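Lurell readme

I got fed up with hopping between the chat window, the ticket queue and the shared calendar all day, so I wrote Lurell. It logs which program has the focus on your work machine and makes one plain text file a day, and that's the lot. No server, no account, nothing leaves the laptop!

The sample data comes from 26 people at our Zurnside and Wetville offices, all in April. There are 2431 rows, one per switch. Window titles are stripped out (people put all sorts in there), so you only get the program name, a start time and a length in seconds. Anything shorter than two seconds is dropped.

To run it, copy the folder somewhere sensible, put your office name in settings.txt and start lurell. Stop it with Ctrl+C - it saves as it goes.

Known niggles: a locked screen counts as a program, and so does the print dialogue, sorry.

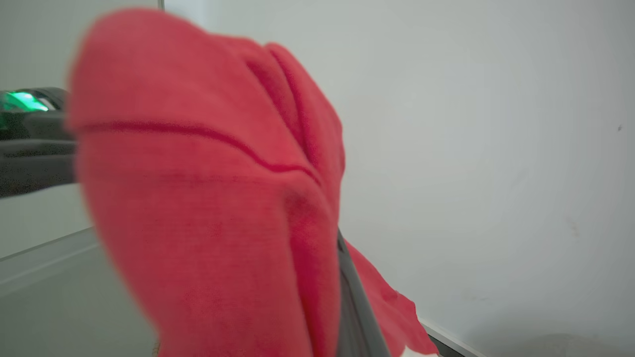
Ingvar Toft wrote back that the locked screen rows spoil his averages, and could they please go in a file of their own. Fair enough, it's next on my list. Patches welcome, tabs or spaces, I don't mind.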